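Automation of crate handling at Mamow

By Genalyn Lumbao
Last updated October

The automation of crate handling at Mamow is a workplace program at the company's Tredenora distribution site, under which part of the sorting and transfer of small goods was moved from manual stations to robot arms fitted with two-finger grippers. The program was proposed by operations manager Pramila Rana and is known internally as Etham.

Before the program, goods arriving at Tredenora were lifted from crates by hand, checked against a list, and placed in outgoing crates at the next table. The site employed 51 people on this work across two shifts. Company records from the period list repeated lifting as the leading cause of lost workdays.

Under Etham, stackable plastic crates are kept at the edge of a flat work table, within reach of the arm. The gripper takes single items such as bottles and metal cups from the open crates. Staff remain responsible for restocking, for items the arm cannot hold, and for wiping down the table between runs.

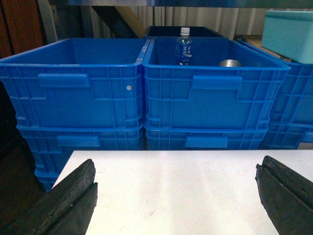 Effects on staff

No positions were cut in the first year, although 300 hours of weekend work were withdrawn, which reduced earnings for some employees. Arlo Rosenthal, who represented the sorting staff in talks with management, obtained a temporary pay supplement for those affected. New duties included teaching the arm to handle unfamiliar items and replacing worn finger pads. These tasks were placed in a higher pay grade after a review by Fouad Zaki.

Opinion among workers was divided. A staff survey found less back and shoulder pain, but also complaints that the pace of the arm left fewer chances to talk or trade places during a shift. Job rotation was later extended to every table at the site.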